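Section 4. Setting up the campaign finance ledger (local and ward candidates)

Read section 3 first if you haven't opened the campaign account yet. Nothing below works without the account number.

You need: the ledger file, the receipt book, the bank login, list of declared donors so far. Half an hour if the paperwork is in one place. Longer if it's in carrier bags.

4.1 First run

1. Open the ledger. Pick New Contest from the front screen, not New Year. New Year copies last time's donors across and you will be deleting them all evening.

2. Type the contest name exactly as on the nomination form. "Cledham North" and "Cledham N" are two contests as far as the ledger is concerned.

3. Enter the agent's name. One agent per contest. If the candidate is their own agent put the name in both boxes - leaving the second one blank locks the returns page.

4. Enter the spending limit. For the Cledham wards this time it's 1525. No commas, no pound sign. Check it against the letter you were sent, don't copy it from a neighbouring ward.

5. Set the start date of the regulated period. Again, from the letter.

6. Save. Close. Open it again. If the limit is showing in the top bar you're set up.

Note: the top bar shows money left, not money spent. Two people got this backwards in the Vurkden by-election and one of them stopped buying stamps for a fortnight.

4.2 Logging donations

1. One line per donation. Not one line per donor. Somebody who gives three times gets three lines.

2. Fill in the date recieved, then the date accepted. These can be different. Cheque arrives, you check the donor, then you accept.

3. Anything over 50 needs full name and home address before you accept it. The ledger turns the line amber until both are in. Don't type "tbc" in the address box to get rid of the amber, it takes "tbc" as an address and goes green.

4. Under 50, still log it. Collection tins go in as one line, with the place and the two people who counted it.

5. Gifts in kind. Free printing, a lent van, a hall for nothing. Put the ordinary price in the Value box and what you paid in the Paid box. The ledger works out the difference and counts it on both sides, donation and spend.

Caution: do not pay anything into the account before the donor check. Once it's been banked and the return window has passed you are treated as having kept it. If in doubt hold the cheque and ring Birthe Steinarsdóttir on the office line, mornings are best.

Donations through a third party - a cousin hands over an envelope, "from a few of us at work". Not acceptable as it stands. You need to know who each person is. Give it back or get the names. Log the refusal on the Returned tab either way, with the date and how it went back. 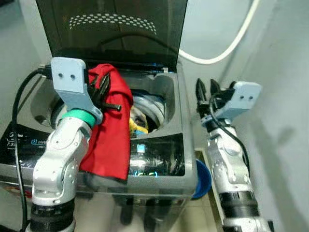

Photo: Agustina Urrutia

4.3 Logging spending

1. Log the spend on the day the thing is ordered. Not when the invoice turns up.

2. Pick a heading: Leaflets, Adverts, Meetings, Transport, Office, Agent. There is no Other. If it really won't fit use Office and write a note.

3. Attach the invoice. Photo from a phone is fine if all four corners are in and the total can be read. File name is supplier then amount, e.g. Pindness 22.

4. Get the paper copy in the box file the same day. Number on the top right corner, same number as the ledger line.

5. Split costs. Leaflet with two candidates on it, the cost is halved, and each ledger gets its half. Both agents initial the split sheet. A leaflet that's three quarters one candidate and a quarter the other gets split three quarters and a quarter - use the Share box, type 75 or 25.

Note: Pindness do most of our printing and their invoices put delivery on a seperate page. Attach both pages. Delivery counts towards the limit.

Posters left over from last time count again if you use them. Ordinary price, less nothing for wear. Iraklis Michailidis has the old price list if you can't find what they cost.

4.4 Online adverts

1. The ledger doesn't talk to the advert accounts. You have to type the figures in. Do it every evening while adverts are running.

2. Set the daily cap on the advert account before you press go. The cap is on the account, the ledger can't stop it for you.

3. Save a copy of each advert with the imprint showing. Promoter's name and address, full, on the advert itself where it'll fit.

4. Adverts bought by a supporter off their own bat - ring the agent. Today. Don't share it, don't thank them in public, until the agent has decided what it counts as.

Caution: a view count isn't a cost. Somebody typed 2000 views into the Paid box for an advert in Čierny ward and the ledger locked for being over the limit. To undo this: Line, Unlock, agent's password, correct the figure, write the reason. The old figure stays visible in the history. It's meant to.

4.5 Checking before the return

1. Run Check All. It takes around a minute and looks as if it has hung. Leave it.

2. Red lines first. Red is missing invoice, missing donor details or a date outside the period.

3. Amber next. Amber can go in with a written note but try not to.

4. Compare the closing balance with the bank. To the penny. If it's out, look for bank charges, then for a gift in kind with something in the Paid box by mistake.

5. Print, agent signs, candidate signs their own declaration separately. Two forms, two signatures, they have different deadlines.

6. Back up to the stick and give the stick to Vasiliki Alexiou. Not the post.

Nil returns: you still have to send one. Candidate spent nothing, got nothing, form still goes in.

Changes to this section since December: 4.3 step 5 (Share box), 4.4 step 4. Corrections to Milagros Belmonte please.

Next is section 5, petty cash and volunteer mileage.

14 shares | 3 comments

Related
Section 3. Opening the campaign account
Section 5. Petty cash and volunteer mileage
Imprints: what goes on what
Checking a donor, short version
Vurkden by-election: notes for agents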